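Matora Film Days adds a third screen and a full Stamatopoulos retrospective

2018-09-02

Great news for anyone who likes their films slow, strange and shot on real film stock: the Matora Film Days will be back in December with a third screen, and the program is the best one yet.

The big draw is a complete retrospective of Styliani Stamatopoulos, whose chamber dramas have hardly been shown outside festivals. All of her features are included, from the early family story "Narkonitz" to the wonderful "Flustow", a film set over one long night in a ferry terminal with just four actors and almost no music. "Narkonitz" will be shown in a new print, and the director will stay for a talk after the screening.

"I saw it once, on a bad tape, and it has been in my head ever since," says programmer Thérèse Turcotte. "Now I get to see it big – I can't wait."

The new screen has 180 seats and is in the old Sfakianakis building, two blocks from the main theater. It will be used mostly for first features, and there are some real finds among them. Look out for Ilham Lubis and her debut "The Second Stair", a father-and-daughter story that runs just 100 minutes and doesn't waste one of them.
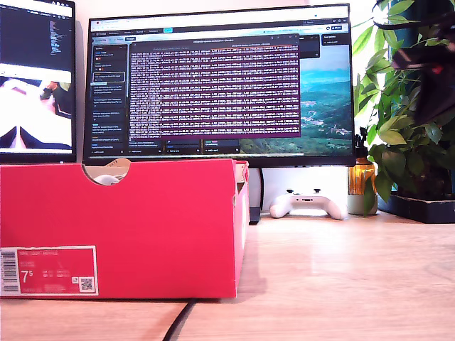 A Nike Court Royale box on a desk.

Short films get their own evening as well, picked from 663 entries by Rimantas Vasiliauskas and Natanael Peixoto. The two will introduce every film themselves and take questions between the blocks.

Festival passes go on sale next week at the main theater box office and online. Single tickets follow once the full schedule is out, and the Stamatopoulos talk is free for pass holders – so get there early if you want a seat near the front!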